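Dish-racking robot halted after grip fault
Print | E-mail
07/06/2026
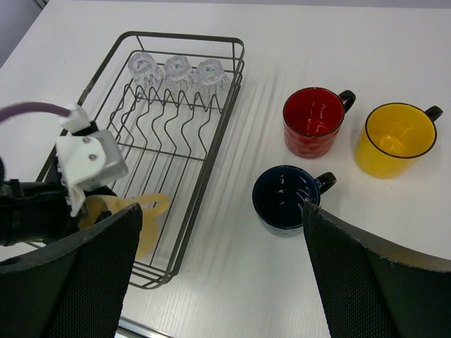 Trosberg has stopped trials of its kitchen robot at the Movavholm site after a gripper failed to release a mug and kept closing. The mug cracked. No one was hurt.

The arm had completed 920 cycles when the fault appeared. According to Kojo Annan, who runs the trials, a force reading froze at an old value and the controller carried on squeezing. The emergency stop worked as it should.

Software supplier Vidine is preparing a fix. The arm must then complete 1000 cycles without a fault before work with mugs and glasses resumes.

Print this page | E-mail this article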